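Open call: sound and textile residency, Grukbridge

Kinden is looking for artists to take part in a ten-week residency at our building in Grukbridge, starting in March. The residency is for people who work with sound, cloth, or both, and who want to make a piece that will be heard and handled by the public. Three places are available.

We welcome applications from individuals and from pairs. A pair takes up one place and shares one fee. You do not need a degree or a gallery record. Past residents have included a piano tuner, two weavers and a radio producer.

The theme is "Household Volume." We are interested in how the things people keep at home change what a room sounds like: curtains, bedding, rugs, coats on a hook, clothes put away for the season. How you respond is up to you. Aino Keskinen and Ville Leinonen, who are running the program this year, will meet each resident once a week to talk through the work. Delali Gyamfi looks after the workshop and can help with wiring, speakers and basic carpentry.

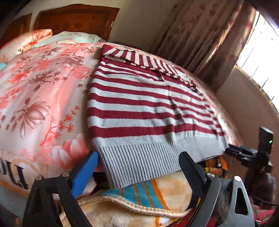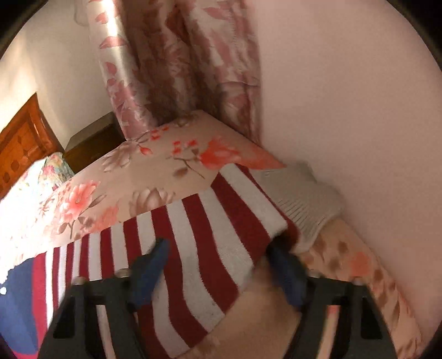

What we provide

A shared studio on the second floor, open from 7 a.m. to 10 p.m.
A private bedroom in the Susstead house, a 13-minute walk from the studio
A fee, paid in three parts
A materials budget, paid against receipts
Use of the recording booth, two industrial sewing machines and a floor loom
A public showing in the downstairs hall at the end of the residency

Travel is paid separately for residents coming from more than 70 miles away. The studio has an elevator. The Susstead house does not, but there is one bedroom and a full bathroom on the ground floor. Tell us if you need them and we will hold them for you.

What we ask of you

Residents should be in Grukbridge for at least eight of the ten weeks. Each resident leads one afternoon session with a local group, usually a school class or the Monday sewing circle. We also ask for a short written account of the work, one page or so, for our archive. You keep all rights to what you make.

How to apply

Send one document with the following:

A statement of up to one page on what you would like to work on
Up to 10 images, or 10 minutes of sound or video as links
A short resume
The name of one person we can contact about your work

Please do not send original work - we have no safe place to store it. Applications are read by Parvathi Ramasamy, Borislav Živković and one former resident. We interview by phone or video, and everyone who applies gets a reply.

Questions can go to Aino through the contact form on the Kinden site. If you would like to see the studio first, ask for a visit and she will set a time.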